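Étui de charge Joo, violet
Référence 1089

Écouteurs et accessoires – Étuis et boîtiers
Vendu par Clillus

L'étui Joo est un étui de charge pour écouteurs sans fil. Nous le proposons seul, pour les personnes qui ont perdu le leur ou qui ont cassé le couvercle. Les écouteurs ne sont pas compris dans le prix, merci de bien vérifier avant la commande.

Il convient aux écouteurs Joo de première et de deuxième série. Pour les modèles Tronden, la forme du logement est différente et l'étui ne se ferme pas bien, nous le déconseillons. Le couvercle reste ouvert tout seul, ce que beaucoup de clients apprécient quand ils posent l'étui sur un bureau ou sur la table de nuit.
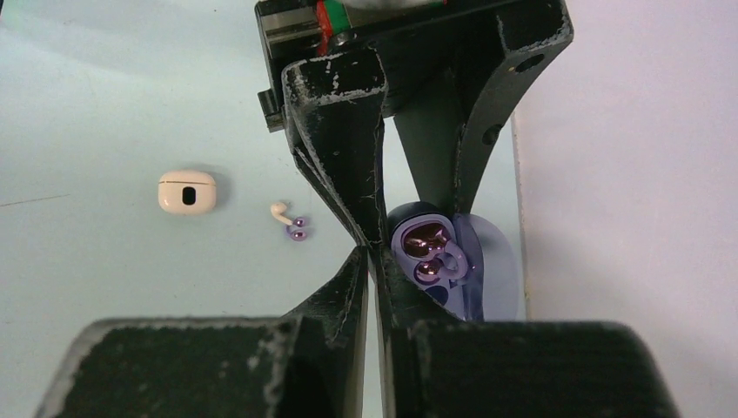

Firdevs Dursun nous écrit que la couleur lui a rendu service, parce que chez elle tout le monde a un étui noir et on se trompait chaque matin. Elle regrette seulement que le câble soit un peu court, et elle demande si on peut utiliser celui de son téléphone. Oui, c'est possible, à condition que ce soit un câble USB-C.

Avant la première utilisation, laissez l'étui branché pendant 2 heures. Ensuite il donne environ 5 recharges complètes des écouteurs, selon l'âge de leur batterie. Si l'association ne se fait pas, remettez les deux écouteurs dans l'étui, fermez le couvercle, attendez un moment et ouvrez de nouveau.

Pour le nettoyage, un chiffon sec suffit. Les contacts au fond des logements se nettoient avec un coton-tige, sans alcool et sans appuyer. Ne mettez pas l'étui sous l'eau – il n'est pas étanche, même fermé.

Contenu de la boîte : l'étui, un câble de charge, la notice en français et en coréen.

Le coloris violet revient en stock en décembre. Les autres coloris sont visibles sur la page de la gamme Joo. Pour une question sur la compatibilité, écrivez à Liette Lemieux par le formulaire de contact, en indiquant le numéro de série de vos écouteurs.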